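Bitau Forums > Software > Perception and Planning

Thread: Wire pile picking: segmentation keeps merging strands, planner then grabs three of them

wirewright
Joined: December
Posts: 12

Been fighting this for longer than I will admit to my manager. The job is to pull one wire at a time out of a pile and lay it in a tray. Wrist camera, two-finger gripper, straight-down approach. The cell runs on Verkden for motion and my own node for perception, so at least I know who to blame for half of it.

The mask network is fine on single strands. As soon as there is a pile, it decides that everything black is one large and very ambitious object. The grasp sampler then picks the fattest part of the mask, reports a confidence of 0.9-something with a straight face, and the gripper comes up with a bouquet.

What I have tried so far:

Lower mask threshold. Same blob, fuzzier.
More training data. Same blob, more expensive.
Skeletonizing the mask and tracing from the endpoints. Works until the first crossing, then the tracer takes whichever turn it likes.

Typical pile, from the hover pose right before descent:

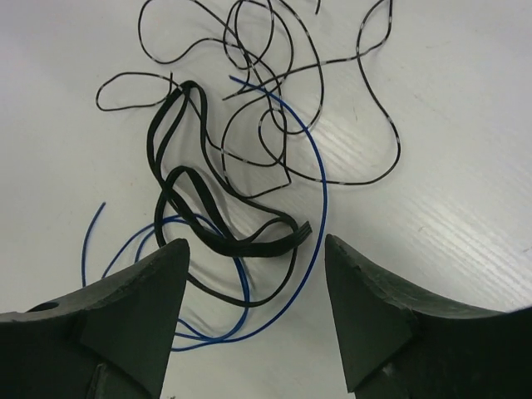

Should I be tracing whole wires before planning a grasp at all?

Only if something later in the pipeline needs the whole wire. For a plain pick, a short stretch that you're sure belongs to one strand is enough, and you can look again after each lift.

That is what Ineke told me in the hallway, and I wrote it down because it sounded sensible. I'm posting anyway, as I have two weeks of tracer code and would like somebody to tell me it wasn't a waste.

---

joris_w

It was a waste. Sorry. I have the same two weeks in a branch called tracer_final_v3.

Ineke is right. Stop asking the network which wire is which. Ask it for a local direction and a "one strand here" score per pixel, then sample grasps only where the score is high and there's room for both fingertips to come down. The blue ones will practically volunteer. Do those first and the rest of the pile gets easier to read.

Joris

---

lowri.p

Mild objection to "do the blue ones first." You're baking color into the picking order, and then one morning purchasing swaps suppliers and everything is gray. Rank by how free the strand is on top and let color be one input among several.

Also, wirewright, your ribbon cable is going to ruin your week whatever you do. A "one strand" score trained on round wire sees parallel conductors and reports a bunch of neighbors. It gets its own class or it gets nothing. We gave it a class at Peeters and the merged-mask complaints dropped off a lot.

---

joris_w

Purchasing has never changed anything on my line without nine emails, so I'd have warning. But fine, color as a feature. I withdraw the blue doctrine.

---

t_tomaszewski

Unpopular view: this isn't a segmentation problem. You have a planner that treats the pile as a rigid thing that will sit politely while you close on it. Wires slide. Your mask could be perfect and you'd still lift a neighbor if the strand you want runs under something.

Close, lift 20 mm, stop, look again. If the pile moved more than you expected, put it down and try elsewhere. I run it as a small state machine on top of the stock Verkden move commands. It's ugly and it has been running since spring.

Tadeusz

---

wirewright

Tadeusz, how do you decide "more than expected"? I tried a frame difference and the glare off the work surface kept voting. Those fine diagonal lines light up when the wrist tilts, and my node announces that the table has been picked up.

---

t_tomaszewski

Don't difference the raw frames. Difference the masks, and only outside a small region next to the fingers. The table can shine all it wants if it never makes it into the mask. If it does get into the mask, that's a training problem and you may go bother Lowri.

And don't tilt the wrist between the two looks. I realize this is a lot to ask of a wrist.

---

lowri.p

I'm available to be bothered. For glare: synthetic streaks over plain background crops, random angle, random strength. Cheap, took me an afternoon. It did more than the polarizer we bought, which now lives in a drawer with the other polarizer.

I still disagree with Tadeusz on the big point. Lift-and-look is a fine safety net, but if the first grasp is bad most of the time, you have built a very careful way to be slow. Fix perception so the net catches the odd one.

---

t_tomaszewski

And I disagree with fixing perception until it's good enough, having met perception.

---

joris_w

You two did this exact thread last December.

---

lumturie_m

Boring practical question before anybody retrains. Are you masking your own fingers out? From a wrist view they sit in the same place at a given opening, and they cover part of the pile. If the mask ends at the edge of a finger, your endpoint detector will happily call that a wire end. It isn't an end, it's just where the finger starts. I lost a month to a Stitow job where the arm kept going for wire ends that turned out to be its own fingertip.

Render the gripper model at the current opening, dilate a bit, mark that region unknown. Unknown, please, and not background. Background means "no wire here," and the planner will believe you.

---

wirewright

I was marking it as background.

I would like to delete the last two weeks and possibly this account.

---

lumturie_m

Everyone marks it as background the first time. The config key is even called background_mask, so I blame the config.

---

wirewright

Update. Changed the finger region to unknown, threw out the endpoint tracer, and sample on short stretches the way Joris said. Ribbon has its own class, badly labeled by me over lunch. Lift-and-look is in behind a flag, so Tadeusz and Lowri can each believe they won.

Multi-strand grabs are down enough that I've stopped naming the bouquets. Ribbon still confuses it at the folds, where it doubles over and the score map goes to mush. Cut ends where the conductors fan out are also bad. I've told the sampler to stay away from both for now.

---

ineke_k

I'd have told you about the fingers too if you had stayed in the hallway.

For the folds, label the crease as its own thing instead of trying to get a direction out of it. A direction at a hairpin is two directions and the network will average them, so you get a vector pointing nowhere useful. Send me a handful of crops and I'll show you how we did ours.

---

wirewright

Crops sent. The folder is called hallway.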